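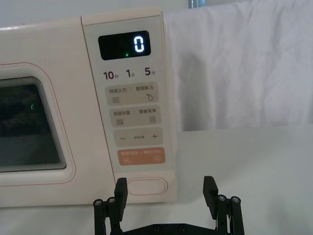

I went along to the Droltenero open day on 10th May mostly for the free coffee, and came home with opinions about a microwave. The main demo at their Rarnley workshop was a robot doing kitchen jobs, and the kitchen job I got stuck watching was the door. You'd think a door would be easy!

So, the microwave first, as I'd quite like one. It's a cream thing with rounded corners and a salmon-orange button low down on the panel, and the door release is a big oval right at the bottom. I've owned a Danko for years with a handle you have to yank, and my wrists reckon an oval button is a far better idea. The labels are in Chinese, which I can't read, but 10, 1 and 5 under the display are easy enough to guess at (seconds and minutes, I was told).
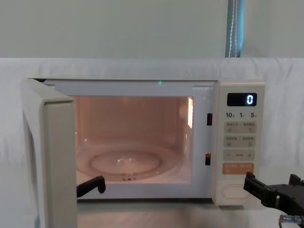

The glass turntable looked like it'd be a breeze to wipe out, and the light inside is a lovely warm orange, much kinder than the hospital white in mine. My one grumble is that the lettering between the minus and plus on their beige bar is so very small. I'd be squinting before breakfast.

As for the robot, there were 2 arms with black grippers, and the staff were happy to natter about them for as long as you liked. They said the team had logged 1,460 goes at the door and wanted 2,000 by September. I stayed for 13 of them, which my other half thought was excessive. It's slower than I am, but then I slam things.

Would I go again? Yep, though parking was a shocker and you're better off leaving the car at Serkcombe and walking in. Bring a jumper too – the workshop is freezing. Four stars for the day, and four for the microwave, with one knocked off for those beige buttons.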